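25/10/2026 Stutstead bench, pair B

Left hand tool dropping out mid-episode again. Writing this up before I forget the order I tried things in, and so Bořivoj doesn't repeat it.

Symptom: jaw width for the left tool freezes at its last value. Pose keeps coming in, video keeps coming in, no error on the recorder. The jaws are moving and the log says they aren't. Only shows up when you plot the width afterwards. It stays frozen until the tool is unplugged and plugged back in. First bad one I can find is episode 2581, and going back from there the widths all look normal.

Went through that episode by hand. Width goes flat 7 seconds in, in the middle of a reach. The right tool is fine the whole way.
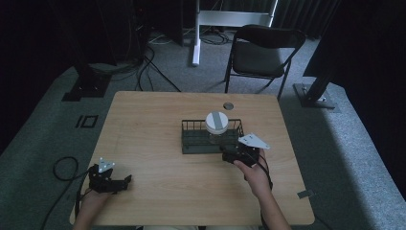 First guess was the encoder, the same part that went on pair A in June. Opened the left tool, reseated the board connector, closed it up. Bench test with the jaws cycling by hand, 88 cycles, no freeze. So either I fixed it or sitting still on the bench doesn't provoke it. Took it back to the table and it froze on the second reach with the jar and the wire basket. The coiled cable on the left goes off the side of the table down to the carpet, and on a long reach to the right the coil gets pulled against the table edge. On the right the cable runs back along the forearm toward the bottom edge. That is the only difference I can find between the two sides.

Test 1. Held the left tool still, jaws half open, and pulled on the coil by hand at the tool end. Froze on the third pull. Replugged, repeated, froze on the first.

Test 2. Same thing pulling at the far end with the tool end clamped. No freeze in 53 pulls. So the fault is at the tool end, either the strain relief or the first bit of wire behind it.

Test 3. Swapped left and right cables. Fault moved to the right tool when I pulled the cable there. Left tool clean. That clears the encoder and the board. I should have done this one first. 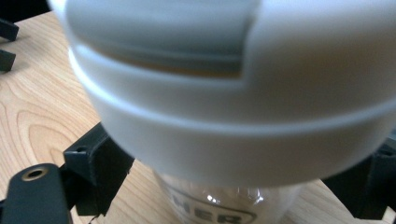
Cable is one of the Stępień ones from the last order. The older ones have a longer boot behind the plug. Cut the boot off the bad one and the signal wire is cracked at the crimp, insulation whole, conductor broken and touching when the wire is straight. Power pair is intact, and video goes over its own pair, so that explains why only the width died.

What bothers me more is the recorder. A dead width channel should stop the episode. It reuses the last good sample with a new timestamp, so everything downstream thinks the data is fresh. Talked to Eduard Bartoš about it. He says the hold was put in for the Ornitz job to cover short gaps and was never given a limit. He will add a timeout and a beep. Until then, plot the width before you save anything. If these files had gone into replay on the arm, it would have been told to stay open over an object, or stay closed on the way in, and the second one can break a finger.

Done:
Bad cable cut in half and binned so it doesn't wander back into the drawer.
Left tool on an old cable with the long boot. Pull test repeated at the tool end, no freeze.
Episodes from 2581 on marked hold, not deleted. The video may still be usable.

To do:
Pull test on the rest of the Stępień cables (Bořivoj Skála)
Tell Briltden not to use theirs until that's done
Cable clip at the left table edge so the coil can't drag
Check whether pair A in June was really the encoder. The old board is still in the parts box.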